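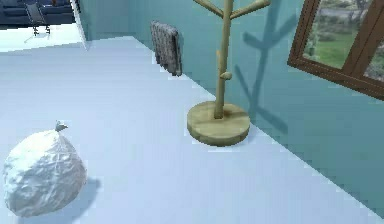
A reader of the first edition objected that household waste should not be treated as a single material, and that density figures given without moisture content are of little use to a collection engineer. The point is accepted, and this edition reports both.

Chapter 2
Bulk Density and Storage

Bulk density is the mass of waste divided by the volume it fills, voids included. Section 2.1 defines the terms. Section 2.2 works through the Dotwood survey, in which 3000 bags were weighed in January at a mean moisture content of 40 percent.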